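Sorting the cloth basin when the laundry's half packed

Quick one from me (Ingrid Oyelaran, Porgate tenants' page). We're mid-move, stuff in bubble wrap everywhere, and cloths still need doing. Takes 20 minutes if you don't stop for tea.

You need: one wide plastic basin, something low to stand it on, a clear bit of tiled floor.

Step 1. Get the basin up off the floor. Kid's plastic chair or a little stool is fine. Saves your back.

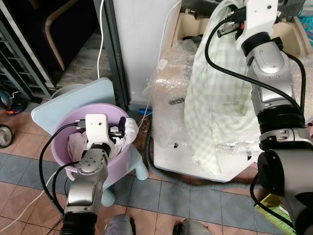 Don't overfill it. Pale stuff only – tea towels, face cloths, old nappy squares. Anything with colour gets its own go later, I learned that with a red sock in August.

Step 2. Big pieces come out first. Tablecloths, checked sheets, whatever's hogging the room. Find the two corners, lift high, let it hang before you fold.
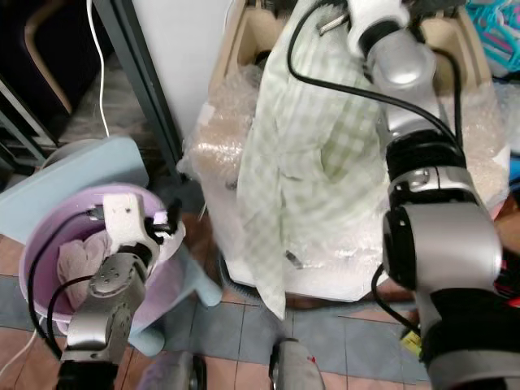 Give it a good shake while your at it. Hang it over whatever is handy at the right height, smooth downwards with a flat hand. Fold in 3, then in half.

Step 3. Check your wrapped things. Tape lifting? Press it back down or put a new strip on. Bubble wrap goes slack at the corners, so tuck the loose bits under and tape again. I bought the 175 m roll from Skaltham, way too much, still useful. Leave open cartons open untill the end, you'll always find one more thing.
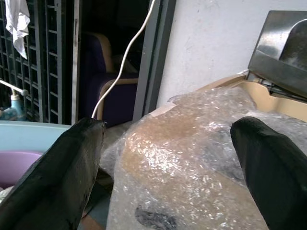
Keep damp cloth away from cardboard. It goes soft and the bottom drops out on the stairs.

Step 4. Back to the small cloths. Go in from the middle, loosen the pile, pull out one at a time. Rolled towels over the rim so they don't get lost underneath. Flat pile for squares, rags in a bag by the door.

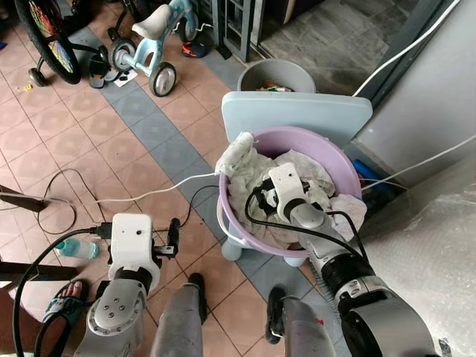 White cloths in the lilac basin, rolled towel over the left rim.

Basin gets packed last. Put the folded sheets in it for the drive.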